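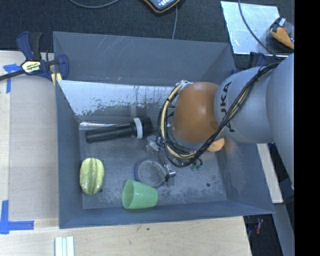

KUKA-Arm über einer grauen Kiste mit gemischten Gegenständen, darunter eine Taschenlampe und ein hellgrüner Becher.

Kiste ausräumen: Wie man prüft, ob ein Roboterarm die Aufgabe schon beherrscht
Von Usman Siddiqui, 14. Oktober 2022

Eine Kiste mit gemischtem Kram ausräumen ist im Haushalt eine Arbeit von zwei Minuten. In der Werkstatt fällt sie jeden Tag an. Für einen Roboterarm gehört sie weiterhin zu den schwierigen Aufgaben, vor allem wenn die Teile sich überlappen und niemand sie vorher sortiert hat. Die folgende Anleitung beschreibt einen einfachen Test, mit dem sich feststellen lässt, wie weit ein vorhandenes System damit kommt. Wir haben ihn bei Gronov für die eigene Werkstatt zusammengestellt.

Was Sie brauchen
Einen Arm mit Greifer und Kamera
Eine offene Kiste mit schrägen Wänden
Zwei Schraubzwingen
Farbiges Klebeband
Eine Auswahl von Alltagsgegenständen
Ein Protokollblatt

Schritt 1: Kiste befestigen
Spannen Sie die Kiste am Rand mit Zwingen fest. Der Greifer stößt früher oder später gegen eine Wand, und eine verrutschte Kiste macht die Kalibrierung wertlos. Kleben Sie auf dem Tisch Markierungen auf, damit Sie den Aufbau später wieder an derselben Stelle einrichten können. Prüfen Sie danach, ob der Arm alle vier Ecken des Bodens erreicht, ohne dass die Kabel am Rand hängen bleiben.

Schritt 2: Gegenstände auswählen
Nehmen Sie Dinge, die sich in Form und Oberfläche unterscheiden. Eine Taschenlampe mit geripptem Griff ist ein dankbares Objekt: länglich, fest, dunkel auf hellem Grund. Ein liegender Kunststoffbecher ist schwieriger. Er rollt, gibt nach und lässt sich am Rand anders fassen als am Boden. Durchsichtige Teile gehören unbedingt dazu, denn viele Tiefenkameras liefern dort lückenhafte Daten.

Schritt 3: Unordnung herstellen
Kippen Sie die Teile aus einem Eimer in die Kiste und lassen Sie sie liegen, wie sie fallen. Wer von Hand nachlegt, legt fast immer zu ordentlich. Mindestens zwei Gegenstände sollten sich überlappen, sonst kippen Sie noch einmal.

Schritt 4: Durchlauf starten
Der Arm greift ein Teil, hebt es heraus und legt es in einen zweiten Behälter. Als Erfolg zählt nur, was dort ankommt. Notieren Sie Fehlgriffe getrennt nach Ursache:
– nicht erkannt
– erkannt, aber daneben gegriffen
– gegriffen und verloren
– zwei Teile auf einmal
Greifen Sie während des Durchlaufs nicht ein. Bleibt der Arm stehen, ist der Durchlauf beendet und wird so eingetragen.

Schritt 5: Auswerten
Unter 100 Griffen ist das Ergebnis kaum brauchbar. Bei uns waren es am Ende 1.000, davon gingen 148 daneben. Die meisten Fehler entfielen auf durchsichtige Teile und auf solche, die dicht an der Wand lagen. Die Wandlage lässt sich mit einem schmaleren Greifer entschärfen – bei den durchsichtigen Teilen half uns nur anderes Licht, und auch das nur teilweise.

Taugt das schon für den Alltag?
Für die Werkstatt mit Einschränkungen. Wo immer dieselben Teile in der Kiste liegen und ein Mensch in Rufweite ist, kann der Arm einen Teil der Arbeit übernehmen. Für die Küchenschublade oder die Spielzeugkiste reicht es unserer Erfahrung nach noch nicht. Dort wechselt der Inhalt täglich, und ein Fehlgriff kann ein zerbrochenes Glas bedeuten.

Wiederholen Sie den Test nach jeder Änderung an Greifer, Kamera oder Software mit denselben Gegenständen. Die alten Protokollblätter sollten Sie aufheben und mit der jeweiligen Softwareversion beschriften.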